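Pauline Mottram has packed the same suitcase for most of the past 12 years. She runs the repair counter at Grirton, a luggage shop, and travels to see suppliers in spring and again in August.

"I lay everything on the bed the night before," she says. "Then I put a third of it back in the closet. Shoes go in first, along the hinge side."

She rolls her shirts and folds her pants. Anything that might leak goes in a zip bag in the middle – she lost a good jacket to shampoo once and still brings it up.

Most of the cases that come across her counter have hard shells, and customers usually want to talk about the shell. Mottram looks at the zipper first.
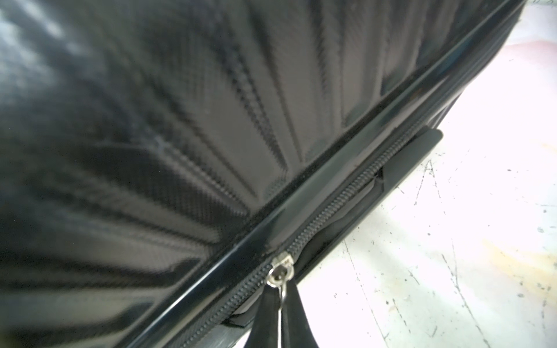

A black hard-shell case with ribbed sides and a metal zipper slider.

"People sit on the lid and pull," she says. "If it won't close, take out a sweater. I hold the two edges together with one hand and move the slider a few inches at a time."

Scuffs don't bother her. She wipes a shell down with a damp cloth and leaves the marks alone. Grit in the teeth gets an old toothbrush, dry, before the case goes back in storage.

Her own limit is 20 pounds, checked on a bathroom scale. Her husband, Irfan Warraich, packs in the morning while the cab is on its way.

"He forgets socks," Mottram says. "I carry two extra pairs for him."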